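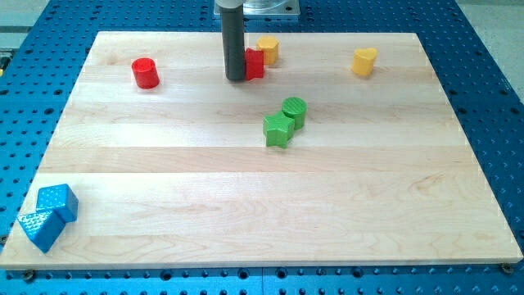 Colored blocks on a maple board.

Ticket 1493 - Trade Consultation Portal, Prorkstead Office
Opened: 25 March 2022
Status: Pending

Delegations using the Rimeo portal reported that comments on the draft Cedside trade agreement were rejected at submission. The error occurred in 2 sections, tariffs and port access.

Support confirmed that comments longer than 1000 characters failed without a warning. The limit has been raised, and 89 stored comments were sent again.

The Rizzi delegation still cannot open its draft reply - access rights are under review. The April filing deadline is unchanged.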